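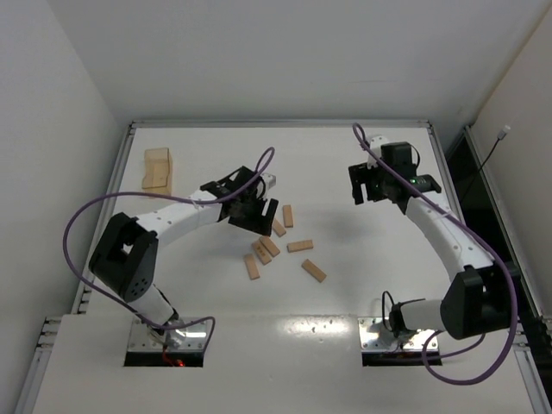
台面、线缆与木块:双臂拾放练习的车间窍门

本页由 Jisosville 学生工坊自动化小组整理,整理人 Tamsin Katene。内容取自小组的课程项目“Arthur”,题目是用两台桌面机械臂把散放的木块逐块拾起,放进木制托座。条目按平时干活的顺序排列,只收手工和摆放方面的做法,程序部分见小组的另一份讲义。

一、台面

1. 开工前用拧干的超细纤维布擦台面,顺着纹理方向擦,再用干布收一遍。酒精只用来去胶痕,倒在布上,不要直接倒在台面上。

2. 白色台面反光。灯的位置定下以后,先在腕部相机里看一遍,找到亮斑所在,用纸胶带在边框上做两个记号,木块尽量不往这片区域放。换灯管、挪灯架之后记号作废,重新找。

3. 浅色木块放在浅色台面上,轮廓主要靠阴影分辨。试过在下面垫深灰卡纸,轮廓清楚很多,但卡纸会翘边,指尖下探时容易刮到。后来改回裸台面,把顶灯调暗一档,并固定下来。

4. 木屑和橡皮屑用软毛刷往前缘扫,再用小吸尘器吸走。边框与台面的夹缝每月清一次,用裁成斜口的硬卡片。压缩空气会把碎屑吹进底座的槽里,不要用。

5. 前面板上的小黑点多半是干掉的墨点或胶渣。指甲刮不动的先用布蘸温水敷一会儿。刀片不许上面板。

二、线缆

1. 从夹爪出来的线要留出大弧。留多少,以手臂转到最远姿态时接头处线不受力为准。紫色线缆的外皮偏硬,弯得太急,护套上会先出现一道发白的折痕,看到折痕就换。

2. 绑线用魔术贴,绑在连杆中段。关节两侧各空出一掌宽,不绑。塑料扎带剪口锋利,如果非用不可,剪平后用细砂纸磨一下。

3. 每次改完绑法,断开自动程序,用最低速把每个关节单独走一遍,旁边的人看线,操作的人看手臂。线擦到边框或者扫过托座,都算不合格。

4. 两台手臂的线弧不要同时朝台面中央甩。Yurii Prokopenko 的做法是先摆好右臂的停放姿态,把夹爪抬高、离开木块,再去走左臂的线。

5. 侧面沟槽里的线要有固定点。垂着的接头线用一只粘扣托住,粘扣贴之前先把墙面擦净、晾干。

三、木块

1. 全套 16 块,浅色素木,不上漆。上漆的样块我们做过两块,指面打滑,已经停用。

2. 棱边用 400 目砂纸过一遍,每条棱单程两下,方向一致。磨多了棱边变圆,夹取时木块容易在指间转动。大面不磨,字会掉。

3. 编号标在端面上。端面吸墨,笔画会洇开,下笔前先薄薄刷一层稀释白胶,干透再写。字要小,离棱边留出空白。长面上的批次字样颜色淡,相机读起来不可靠,识别时不作依据。

4. 新做的木块先量长度。练习用的标准长度为 41 毫米,游标卡尺量两次,两次之间把木块翻面。超差的块单独收在铁盒里,留给课上讲公差用。

5. 木块受潮会胀。收纳盒里放一包干燥剂,盒盖不要压紧。雨季托座也会跟着变,放不进去时先量槽宽,再考虑改程序。

四、托座

1. 托座用和木块颜色相近的浅色木料做,侧边高出底面。槽宽比木块宽 2 毫米,初学班够用。入口内侧倒一个斜角,砂纸包在木条上推,手拿砂纸推出来的斜面不平。

2. 托座靠后边框放,用低粘双面胶固定两点。胶点贴对角,拆的时候用鱼线从底下拉过去。

3. 位置定好后,沿托座外缘用铅笔轻轻画两个直角。铅笔线用橡皮擦得掉,马克笔擦不掉。

4. 每班开始前用手放一块木块进去,再拿出来。手放都卡的托座,不要交给机械臂。

五、散放木块的摆法

1. 初学者从少量木块练起,块与块之间留出能伸进一根手指的空隙。熟练之后可以让个别木块互相搭着,搭着的两块先取上面那块。

2. 朝向要杂。学生自己摆的时候容易不自觉地摆整齐,可以把木块捧在手里,离台面很近时松开,再把滚远的拨回来。

3. 木块集中在两臂之间,略偏向负责拾取的那一侧。靠近边框的木块,手指下探时外侧没有余量,先用手拨回来。

4. 每轮开始前从腕部相机看一眼。指尖挡住的木块要记下来,必要时把手臂横移一点,从另一个位置再看一次。

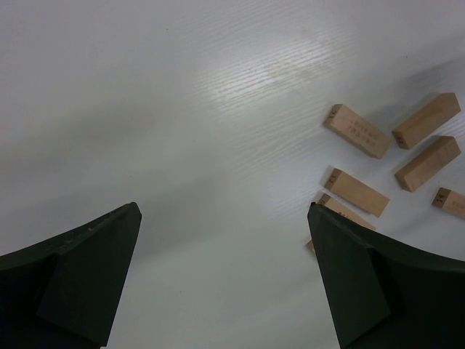

腕部相机视角,夹爪张开,右侧木块端面可读到编号 12 与 14。

六、手指与夹爪

1. 指面每班擦一次,用干布。木粉积在内侧平面上,夹持力看着没变,木块却会往下滑。

2. 指尖上的擦痕不影响使用,有毛刺时才处理:用细砂纸背面衬一块橡皮,单向轻推。内侧平面不动。

3. 张开量设得比木块宽一些即可。开得过大,下探时会碰到旁边那一块。两指高度不齐时先检查安装螺钉,再去看程序里的零点。

4. 手动放入木块测试夹持时,先让手臂进入保持状态,手从侧面进,从侧面出。木块捏在两端,手指不要伸到夹爪内侧。

七、收工

1. 两臂回停放姿态,按停止,再断电。底座附近的指示灯全部熄灭后才能碰线。

2. 木块按端面编号装盒,缺号当场找。常见的去处是右侧的沟槽,手电从前面斜着照进去比较好找,取物用长镊子。

3. 登记本上写三项:换过的零件、改过的灯位、没装回去的螺钉。Gifty Abugri 负责核对登记本,字迹潦草的会退回重写。

补充:托座图纸的旧版(标题栏写 Vulwood 的那一份)槽深标错了,请按九月的修订版下料。手头还有旧版纸样的,在右上角划掉后留作草稿纸。

读者留言(4)

Adjoa Nartey:端面刷稀释白胶这条,请问稀释比例?我按一比一刷,干了以后发亮,相机反而读不出来。

Tamsin Katene:回 Adjoa,水多一些,一份胶三份水,刷完用纸按一下吸掉浮胶。已经发亮的端面用细砂纸轻磨一遍就行。

Benedicta Abugri:我们学校的桌子没有边框,木块老往地上掉。在桌边粘了一圈窗户用的毛条,便宜,够用,换起来也快。

Yurii Prokopenko:第二节第三条补一句,腕部关节要正反两个方向都走。只走一个方向,线看起来永远是松的。

相关条目
· 魔术贴绑带的裁法与长度对照
· 用木工边角料做测试件
· 游标卡尺归零与存放
· Skasow 校际拾放赛:器材箱清单
· 白色台面去胶痕的几种办法
· 小夹具倒角的两种推法

联系工坊 | 投稿须知 | © Jisosville 学生工坊 | 返回顶部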